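Speaker notes: Keeping and recording personal jewellery in community collections
Demholm Regional Museum Service, October program
Session two, Thursday, 2 pm

Opening

Good afternoon and welcome. On behalf of the Demholm Regional Museum Service, thank you for coming. This session covers the care of personal jewellery held by small museums and historical societies. It deals with beads, cords, woven bands and inexpensive metalwork. Precious stones and gold are dealt with in the security session tomorrow morning.

(Check that the handout has reached the back rows.)

Why this material is a concern

Our survey of member societies found almost 300 items of everyday jewellery without a catalogue entry. Most came in as part of a larger gift, usually clothing or household goods, and were put aside while the larger pieces were recorded. The items are small and are easily separated from their paperwork. Once that happens, the link to the wearer is very hard to recover.

Members will know the Hlongwane gift, which came to the service in a single biscuit tin. The family letter was folded underneath the contents. Had the tin been emptied into a tray and thrown away, we would have lost the only account of where the beadwork was made and who wore it.

Receiving a gift

Record the container before anything is taken out of it. Note any writing on the lid, any wrapping, and the order in which things come to hand. Keep the container until the entry is complete.

Ask the donor for names, places and occasions at the time of the gift. Write down the donor's own words, including the words they use for each piece. A museum term can be added later in a separate field.

(Pause for the sample form, page 2 of the handout.)

Materials

Describe what is seen before deciding what it is. Seeds, glass, bone, clay and early plastics can look very much alike, and a wrong entry tends to be copied forward for decades. "Bead, brown, material not confirmed" is a perfectly acceptable line in a catalogue.

Cord deserves as much attention as the beads it carries. Cotton, leather and elastic age at different rates, and elastic in particular will harden and snap. Do not restring a piece to improve its appearance. The original knotting is part of the object and should be recorded with it.

Sorting

Work on a clear, pale surface, one gift at a time. Tangled pieces should be eased apart by hand, starting with whatever is loosest. Do not pull on a string of heavy beads to free the cord beneath it.
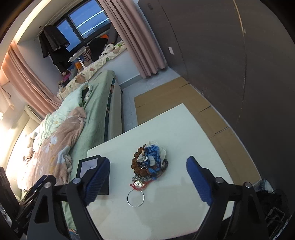
Should tangled cords be cut if they cannot be separated?
Leave them together, record them as a group under one number, and ask a conservator for advice before any further handling.

Storage

Lay each piece flat in its own tray or bag, lined with acid-free tissue. Metal should be kept apart from leather and rubber. The Wisteck trays shown at the side table are one suitable option — members may order through the service at the group rate.

Attach labels with soft cotton thread. Adhesive labels are not to be used on any object.

Close

We will allow 30 minutes for discussion. Members who would like a visit from the collections officer should leave their society's name at the desk before afternoon tea.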